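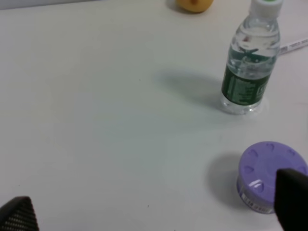 Ullstead, April

About Sternlow House

Sternlow House is a training and meeting centre in Ullstead, open to schools, charities, public bodies and local firms. It was founded by the Sithole Trust to give people in the town a quiet and properly kept place in which to study and to hold meetings. The Trust still owns the building and appoints its director, Skye Rutherford.

Our rooms

The House has 2 large teaching rooms on the ground floor and 2 smaller rooms upstairs, named after former members of staff. The larger of the teaching rooms, the Irkau Room, seats 50. Tables may be set in rows, in a square or in groups, and hirers are asked to state their choice when they book. All rooms are cleared and wiped down between bookings.

We keep our tables plain and white. Papers are easy to read on them, spills are quickly noticed, and every group begins the day with a clean surface. Notices, leaflets and advertising are not placed on the tables by our staff, and we ask visiting speakers to use the stands in the entrance hall for their own material.

Refreshments

Water and fruit are included in the cost of every booking. Bottled water is set out before guests arrive, in small clear bottles with screw caps, and further bottles may be requested at the front desk. Fruit is bought in the town each Monday and chosen according to the season. Hirers who would like tea, coffee or a cold lunch should let the office know when they confirm their numbers.

Guests may bring their own food, provided that it is eaten in the dining room. Hot food cannot be prepared in the teaching rooms. Separate bins are provided on each floor for bottles, paper and food waste.

Our work with schools

The House welcomes more than 1000 pupils and students each year for revision days, language courses and practice interviews. Schools in Ullstead pay a reduced rate in term time. Teachers are invited to visit beforehand to view the rooms and discuss seating, access and arrival times with the office.

Visiting us

The front desk is open on weekdays from nine in the morning until five in the afternoon. Evening bookings are accepted by arrangement. There is level access from the street to the ground floor, and a lift serves the rooms upstairs. Questions about hire, charges and catering should be addressed to the Bookings Office, Sternlow House, Ullstead.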